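**Oiling cutting boards: how often do you really do it?**

**stoselkitchen**
Ok so I bought a board at the Haberkorn outlet in Rornatport last July and the little card says oil it every month. Every month!! I did it twice and then life happened. Am I ruining it?

**pancake_dad**
I go maybe 4 times a year and mine is doing fine. When it starts looking chalky I rub some mineral oil in before bed and wipe it down in the morning – takes five minutes tops. My wife thinks I'm nuts for doing it at all, lol. 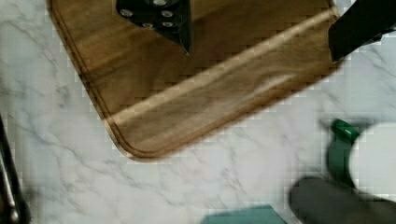 The thing I'd really watch is the dishwasher. My last one went through by accident and came out shaped like a potato chip, and no amount of oil was going to fix that.

**gratedcheese**
Gotta disagree with the 4 times thing. I cook for 6 people every night and if I skip a month the wood gets fuzzy. I use the Watard board cream, has beeswax in it, and it lasts way longer than plain oil.

**pancake_dad**
Sure, but you're cooking for a small army! For two people I think monthly is overkill. And isn't that cream like 40 bucks?

**gratedcheese**
It was on sale, leave me alone 😂

**stoselkitchen**
Can I just use olive oil? I have a giant bottle of it.

**gratedcheese**
Please don't, it goes rancid and your bread will taste like old crayons. Get food grade mineral oil from the drugstore.

**stoselkitchen**
Ok, grabbing some Monday. Do I sand it first or just go for it?

**pancake_dad**
Just go for it. If it still feels rough after, then try a light pass with 200 grit.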